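Where Does Everything Go? Tidying a Bedroom, One Basket at a Time

I used to hate tidying my room. I'd push it all under the bed and hope!

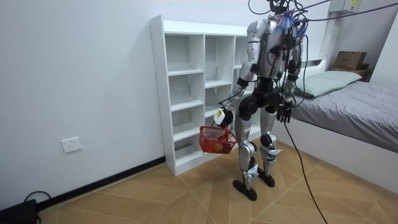
Siyabonga Nel wrote to me that a basket is just one more thing to trip over, and that a big toy box does the job better. Hmm! I had a big toy box once, and my favorite marble spent a whole January at the bottom of it.

I like a small basket with a handle, like the red one. You carry it around with you, you see. Walk slowly past the bed, the floor and the windowsill, and pop in anything that's in the wrong place. A basket with little holes in its sides is great, as you can peek in and see what you've got without tipping it out.

Next stop, the shelves. An open bookshelf has no doors, so you can see every spot at once. Heavy things (big books, board games) belong down low. They help keep the shelf steady, and they can't fall on your toes from very far. Light things like paper hats can go up high, but ask a grown-up to reach, and please don't climb!

What if something has no home? Then you get to choose one. My tape measure lives beside my atlas now, and I find it every time.

I set a timer for 10 minutes and stop when it rings, even if there's still a sock in the basket.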